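Buy the table before you buy the arms

By the equipment desk, Planstead

Most equipment budgets for robot work are written backward. The robot goes on the first line, with the big number next to it, and everything else is squeezed into a line at the bottom called "accessories" or "misc." I have written budgets like that myself. I think it is a bad way to plan, and I want to argue for turning the sheet upside down.

I handle purchasing for a small shop in Planstead that sets up tabletop handling jobs with two-armed robots. We don't build robots. We buy them, or lease them, and then we spend months getting them to pick things up and put them where they belong. My part is the money. I approve the orders, I chase the invoices, and in June I sit down and plan the next year.

What I have learned from doing this is that the robot is the easiest thing on the list to budget for. It has a price. The seller will put that price in writing, and it will not move much. The trouble is in everything that has no price when you start.

What the small stuff costs

Our last full sheet had 629 lines on it. The robots took up 2 of them. The other lines were cables, cable clips, brackets, spare gripper fingers, camera mounts, tables, bins, power strips, plastic sheeting, and a great many things to pick up.

That last group is the one managers cross out first. Somebody reads "plush toys" or "kids' backpack" on an equipment request and decides it is a joke or a mistake. It is neither. A gripper that only ever meets hard boxes will be good at hard boxes. If the job is mixed goods, you need mixed goods on the bench: something soft, something with loose straps, something in a crinkly bag, something flat. They wear out, too. Seams open, zippers break, paper tears. We plan to replace the whole set of objects every 7 weeks, and I no longer let anyone cut that line.

The cost is low. What hurts is leaving it out, because then the people doing the work bring in whatever they have at home, and you can't buy a second one when the first one falls apart.

I would also fight for the tables. Two plain tables pushed together will do for most bench work, and they are easy to replace. But measure them against the reach of the arms before you order. We bought a set that was too deep, and the back third was useless to us. Rerkholm, the office supplier we used, would not take them back once they were assembled. That was fair enough, and it was our mistake.
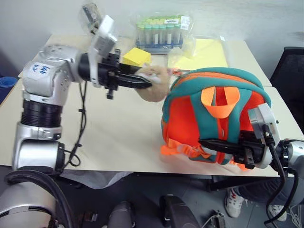
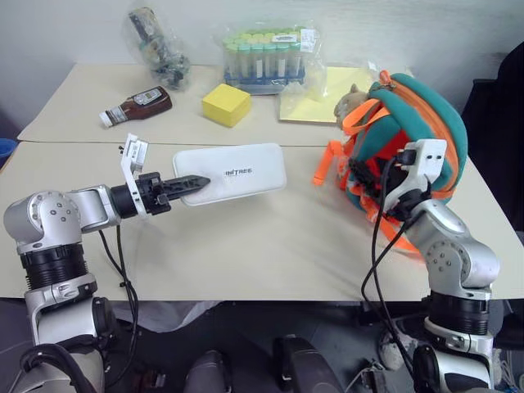

The backpack, the test tube rack in its bag and the yellow paper are on the tables in both of these.

Rent first, then decide

My second point is about timing. People want to buy because buying feels settled. I would rather rent for the first stretch, even when the monthly rate looks bad next to the purchase price.

When we started the Janjua job, which was sorting returned goods for a mail-order seller, we had a quote in hand for two robots. We rented one instead. Before the lease was up we knew that the grippers we had planned on were wrong for the work, that we needed more cameras than we had listed, and that the room needed its own circuit. If we had bought at the start, we would have owned the wrong grippers twice over.

There is a fair argument on the other side. Rented machines come with rules. You may not be allowed to change the wrist mounts or run your own cable. Sometimes you wait for the owner's technician when your own people could do the repair in an hour. And if you already know the job well, renting is just paying extra to be careful. I accept all of that. I still think a first project should be rented, because on a first project you don't know the job well, whatever the proposal says.

Cables, floors and feet

A short complaint about cables. Every arm with a camera on it has at least one more cable than the drawing shows. They hang, they loop, and they end up on the floor where people walk. Guides and covers cost very little when they are ordered with the rest. Ordered later, they come out of a different budget, need a separate signature and arrive after somebody has already pulled a plug loose with a shoe.

Floor space has the same problem. The plan shows the size of the robot and the size of the table. It leaves out the chair, the person standing next to the bench, and the box of spares. Draw those in before you agree to a room.

How I split the money now

For the Prukden project, which is our current one, I set the sheet up in a different order. Objects and tables come first, then power and cabling, then cameras and spare parts, then people's hours, and the robots last. I also hold back 80 percent of the spares money until the first month of work is done. By then we know what breaks.

The total came out close to what the old method would have given. The difference is that we have not had to ask for more money in the middle of the job, and I have not had to explain to anyone why a working robot was sitting idle for want of a bracket.

The sheet still has too many lines on it. I am trying to get the cable orders down to one supplier before next June.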